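Community Help > Home & Garden > Floors > Stone and Tile

Dull patches on polished marble floor, what cleaner is safe?

Posted by Fekusetti - 2023-08-27
57 views - 2 shares

We moved into a place with polished marble through the front rooms, gray and white. The previous owners left a bottle of vinegar cleaner under the sink and I used it for a few weeks before I read that you shouldn't. Now there are dull patches that don't wipe off. They feel slightly rough compared to the rest.

I got a quote of 300 dollars to have it repolished and would like to try something myself first. The floor is the same kind of stone as this one.
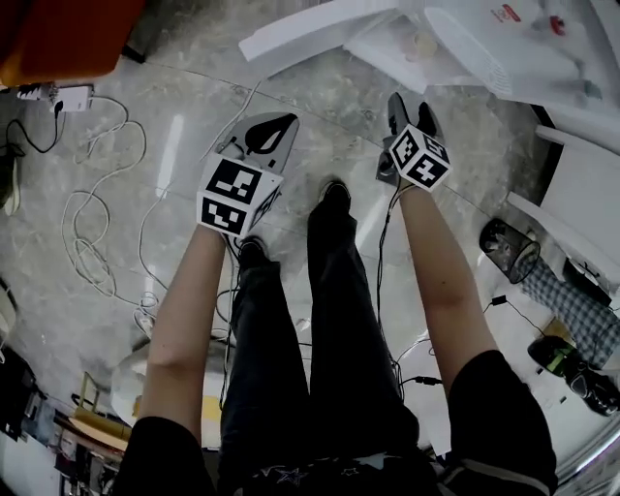 What I have tried so far

- Plain warm water and a microfiber mop
- Dish soap, a few drops in a bucket
- Buffing one patch with a dry towel

None of it changed the patches. The walls are painted white and I don't want to splash anything on them.

2 replies

Camorau

Those are etch marks. The acid in the vinegar ate the polish, so no cleaner will bring it back. Stop using the vinegar first of all. For small spots you can use marble polishing powder (tin oxide) with a damp felt pad. Work one spot, keep it wet, wipe it up and let it dry before you judge it. Try it in a closet first.

Wear short sleeves or roll them up. The slurry dries white and gets on cuffs.

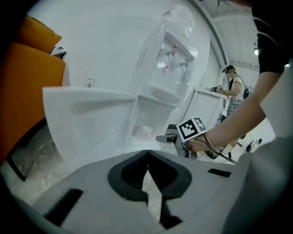 Short sleeve, forearm bare.

If a patch feels rough, powder alone may not do it. Then you need diamond hand pads, going from coarse to fine, and it is easy to leave a low spot. I would pay someone at that point - 300 is not a bad price for a whole room.

Machala

Just seal it. I sealed mine in November and it looks fine. Tape some plastic along the bottom of the walls if they are white.
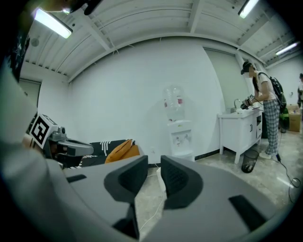 Edit: Camorau is right that sealer won't fix the dull spots. It only slows down stains. Do the polishing first.

Related
Is baking soda safe on marble?
Grout haze after new tile
How often to reseal a stone counter
Felt pads for chair legs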